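Slow Light: How Daylight Changes Upholstery

January 2024

Most damage to living room furniture is blamed on use. Spills, pets and the seams of jeans account for a good share of it, but the slowest process at work in a bright room needs no contact at all. Daylight breaks chemical bonds in dyes, finishes and fibers, and it does so whether or not anyone sits down.

The rate depends on four things: the intensity of the light, its spectrum, the length of exposure and the material. Intensity is usually quoted in lux, which weights light by how bright it looks to the eye. That makes lux a poor measure of damage. Two rooms at 600 lux can age the same cloth at different speeds if one is lit by open sky and the other by warm lamps, because the first receives far more energy at short wavelengths. 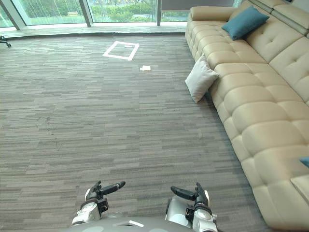
Coated leather fades in a different way from cloth. The color sits mostly in a pigmented layer on the surface, sealed under a clear topcoat, and pigments as a class hold up better than dyes. What tends to go first is the binder. It yellows, then stiffens. A beige leather sectional with one end beside tall windows will show the change at that end earlier than at the other, and a tufted seat complicates matters further. The crown of each padded square faces the light while the valleys between them stay shaded, so a uniform color can become a faint grid. Loose pillows add their own shadow wherever they are left for months, and a teal one on pale leather leaves a patch whose outline is easy to read once it is moved.

Aniline leather, which carries dye and little or no pigment, is less forgiving. It should be placed well back from the glass or not bought for a sunny room.

Measuring the dose

The standard yardstick for textiles is the blue wool scale, a set of dyed wool strips that fade at known relative rates. A sample is exposed next to the strips and given the grade of the strip it matches. On the eight-step version, 1 is fugitive and 8 is very fast. Upholstery for a shaded room can get by with a 4. For a seat near south-facing glass, 5 is the usual floor and 6 is better.

Laboratory exposure is done under a filtered xenon arc. Caruso, a contract fabric mill, ran its current solution-dyed acrylic for 656 hours and published the result beside a piece-dyed cotton of the same shade. The acrylic showed no change that an assessor could grade. The cotton had dropped below the acceptable limit well before the test ended. The difference lies in where the color is. In solution-dyed yarn the pigment is mixed into the polymer before the fiber is drawn, so it runs all the way through. In piece-dyed cloth it is added after weaving.

At home, a logger does the job well enough. The Someo unit is a flat sensor that records both visible light and ultraviolet at fixed intervals. It should lie on the seat itself, facing up, since a reading taken on the wall says little about a horizontal surface. February is a useful month to start in the northern half of the country. The sun is still low and reaches deep into the room, often across furniture that high summer sun misses entirely.
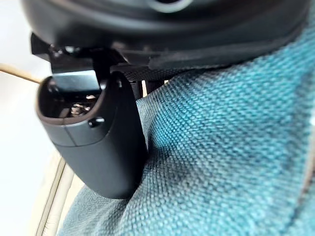
What glass does and does not stop

Ordinary window glass absorbs nearly all of the shortest ultraviolet, the band responsible for sunburn. It passes a large part of the longer band, and it passes violet and blue light almost unchanged. Laminated glass does much better, as the plastic interlayer absorbs most of the remaining ultraviolet. Low-emissivity coatings vary widely and are designed for heat. A label that gives only a heat figure cannot be used to estimate fading.

Window film is the common retrofit. Famen sells a clear film that cuts the ultraviolet close to zero, and a lightly tinted one that also removes 31 percent of the visible light. The second protects more, for the plain reason that visible light does harm as well. Film on sealed double glazing can raise the temperature of the pane, so the glass maker's approval should be obtained first.

Fiber and surface
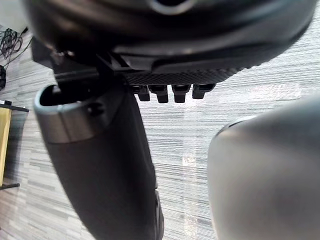
Woven texture over four small pins.

Fading is only the visible half of the problem. Silk loses tensile strength quickly in light, and nylon follows unless it has been stabilized. Polyester behind glass holds up well. Cotton and linen fall in between. A weakened yarn may look sound until it is flexed, so failures appear along welts and at cushion fronts, where light and bending coincide.

Topcoats for leather can be renewed. Undico supplies a waterborne finish with a light stabilizer, applied by a trade finisher after cleaning. It slows further yellowing and does not reverse what has occurred. Conditioners sold for general use contain little or no stabilizer, and oily ones can darken pale hides.

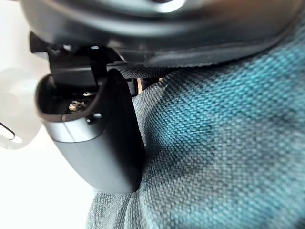
Rounded black lip against fabric.

Cheaper measures remain effective. Lowering a shade during the hours of direct sun removes most of the daily dose. Turning cushions spreads the exposure, provided that both faces are cut from the same dye lot. A throw folded over an armrest works too, though its edges should be shifted every few weeks to avoid a hard line.

Replacement covers should be ordered against a hidden section of the original, such as the underside of a cushion flap, and against the exposed face as well. The mill will match whichever is sent, and the order form should state which one it was.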